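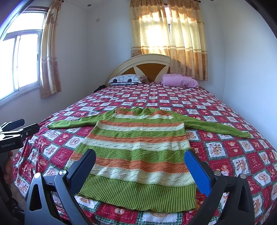

Garment folding, bedroom setting: striped sweater laid out with the sleeves straight, hand-held grippers at the bed.

Progress report to the Katsaros Fund
Project: Teaching household folding by hand demonstration
Period covered: through the end of June
Prepared by: Sofia Kontogiannis, Plunstead

1. Where we stand

The grant pays for a set of folding demonstrations made by people in ordinary homes, and for a first round of training on them. Home recording is under way and the first training run has been done. Recording is a little behind the plan we sent with the application. Spending is within the budget and we are not asking for any change to it.

Demonstrators work with hand-held grippers, one in each hand, and fold the garment using only the gripper fingers. The finger motion and the view from the gripper are saved together. We had also budgeted for remote control of the arm at the Salter lab, and that work continues on a smaller scale, as described in section 3.

2. Home recording

We recorded in three homes this period and kept 43 full demonstrations of sweaters and other long-sleeved tops. A demonstration counts as full when it starts with the garment flat and ends with it folded and released. Anything where the demonstrator touched the cloth with bare fingers partway through was left out.

Every sweater starts with the sleeves straight out to the sides. We settled on this after the first home, where people laid garments down however they liked and the starting positions were too different to compare. The fold order is now fixed as well: one sleeve in, the other sleeve in, then the hem up toward the collar. Demonstrators may choose which sleeve goes first.

We use the beds as we find them. Patterned bedspreads stay on, curtains stay as the family has them, and no extra lamps are brought in. The application promised varied homes, and a plain sheet in every recording would have worked against that. The cost is that the edge of a striped or cabled garment can be hard to pick out against a busy bedspread, and our labeling takes longer for those recordings.

Thick knits are the slowest items. The ribbing at the hem and cuffs springs back when it is let go, and demonstrators often need a second grasp. We keep those second grasps in the data. The arm will need to do the same thing.

3. Remote control at Salter

Remote control gives us motion the arm can repeat with no conversion, but it is slow, and operators tire quickly on cloth. We made seven remote sessions and used them mainly to check that fold paths taken from the home recordings are within the arm's reach. Most were. The long pull across the full width of an adult sweater was not, and the arm's stand will have to be moved closer to the table before the next run.

4. First training run

The model was trained on the home recordings alone, using the Grimuvis software that the lab already had. On the lab table the arm now brings in the first sleeve on most tries. The second sleeve is less dependable, and the hem fold fails more often than it works. The usual fault is closing the fingers above the cloth without catching it. We think the height estimate is off for thin fabrics and are checking this against the recordings.

5. Problems and changes

Two demonstrators left the project and one replacement has been trained. Training a new person takes an afternoon, most of it spent getting used to the grippers. Battery life was shorter than expected, so crews now carry a spare set.

6. Next period

Record in three more homes, with more thin shirts and fewer knits.
Move the arm's stand and repeat the reach check.
Retrain with the height correction in place.
Send the Fund a short set of folding results, failures included, along with the next spending statement.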